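Plekavberg – Küchenplastik vom Tisch in den Eimer

README, Stand 11. Juni 2022

Inhalt

Plekavberg ist eine Sammlung von Aufnahmen zum Abräumen eines Küchentischs. Auf dem Tisch liegen zerknüllte Plastiktüten und Folienstücke, daneben steht ein runder Behälter in Bodennähe, in den alles hinein soll. Die Sammlung umfasst 1000 Durchgänge, aufgeteilt in 16 Ordner. Ein Durchgang beginnt mit dem ersten Stück und endet, wenn der Tisch leer ist oder die Zeit abgelaufen ist.

Zusammengestellt wurde das Material von Gukura. Die Beschriftung und die Durchsicht lagen bei Sketex.

Gegenstände

Verwendet werden nur leichte Verpackungen aus dem Haushalt: dünne Tüten in Rot, Orange, Magenta, Gelbgrün und Grün, durchsichtige Beutel sowie Luftpolsterfolie. Flaschen, Becher und Schalen kommen nicht vor. Die Stücke sind sauber und trocken in den Bestand aufgenommen worden und werden mehrfach benutzt. Insgesamt gibt es 97 Stücke im Bestand. In der Liste bestand.csv steht zu jedem Stück die Grundfarbe, das Material und das Gewicht auf einer Küchenwaage.

Die durchsichtigen Beutel machen beim Beschriften die meiste Arbeit. Auf der hellen Tischfläche verschwinden ihre Ränder, und zwei nebeneinander liegende Beutel werden leicht für einen gehalten. Im Zweifel gilt der Eintrag in der Bestandsliste.

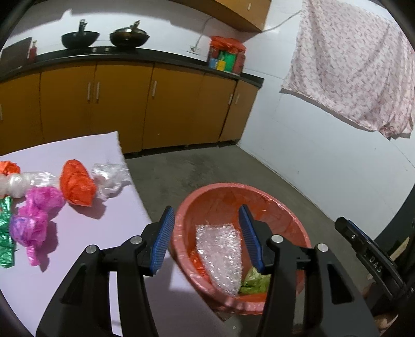

Wird die Luftpolsterfolie als Tüte gezählt?
Sie hat eine eigene Klasse mit dem Namen folie_luftpolster. Abgeschnittene Reste davon kommen in dieselbe Klasse, auch wenn sie kleiner sind als eine Hand.

Aufbau der Szene

Der Tisch ist in der Küche aufgestellt, die Schränke bleiben an ihrem Platz. Der Behälter steht dicht an der Tischkante, damit die Wege kurz sind. Ob ein Beutel eingelegt ist, steht in der Spalte einlage. Wird ein Durchgang ohne Leeren des Behälters fortgesetzt, bekommt er dieselbe Seriennummer und einen Buchstaben dahinter.

Vor jeder Serie werden die Stücke neu zerknüllt und auf dem Tisch verteilt. Eine feste Ordnung gibt es dabei nicht. Sie dürfen sich berühren, aber nicht ineinander stecken. Lange Beutel können verdreht liegen, große Tüten dürfen aufrecht stehen.

Beschriftung

Jedes Stück erhält einen von drei Zuständen: auf_tisch, unterwegs, im_behaelter. Ein Stück gilt erst dann als im_behaelter, wenn es vollständig unterhalb des Randes liegt. Hängt ein Zipfel über den Rand, bleibt es bei unterwegs. Das ist streng, hat sich bei den großen Tüten aber bewährt – sie federn nach und rutschen manchmal wieder heraus.

Liegt ein Stück unter einem anderen, wird nur der sichtbare Teil umrandet. Verdeckte Stücke behalten ihre Nummer und werden beim Wiederauftauchen damit weitergeführt. Schatten gehören nie zum Umriss.

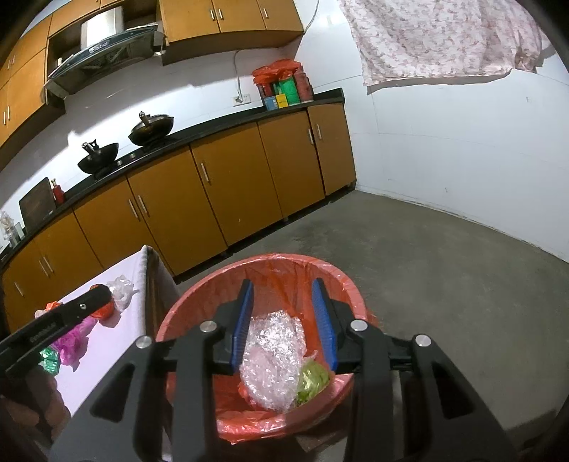
Was passiert mit Stücken, die neben den Behälter fallen?
Solche Stücke bekommen den Zusatz boden und zählen am Ende des Durchgangs als nicht abgeräumt. Wer nur den Tisch auswerten will, filtert sie über die Spalte zusatz heraus.

Bekannte Schwächen

Rote und orange Tüten werden in den Ordnern 01 bis 06 nicht getrennt, beide stehen dort unter tuete_rot. Ab Ordner 07 gibt es zwei Klassen. Die alten Ordner sollen bis Oktober nachgezogen werden.

Grüne Stücke sind selten. Stark glänzende Folie hat helle Flecken, die in der ersten Durchsicht gelegentlich als Löcher markiert wurden. Bei 6 Durchgängen fehlt die Angabe zur Einlage, sie sind in fehlend.txt aufgeführt und können für Auswertungen der Tischfläche trotzdem benutzt werden.

Dateien

bestand.csv – Liste aller Stücke
durchgaenge.csv – Serie, Ordner, Einlage, Zusatz
klassen.txt – Klassennamen, alte und neue Fassung
fehlend.txt – Durchgänge mit Lücken

Nutzung

Die Sammlung darf für Forschung und Lehre verwendet werden. Bei Veröffentlichungen bitte Plekavberg und den Stand dieser Datei nennen. Fehler in der Beschriftung bitte mit Ordner und Seriennummer an Sketex melden.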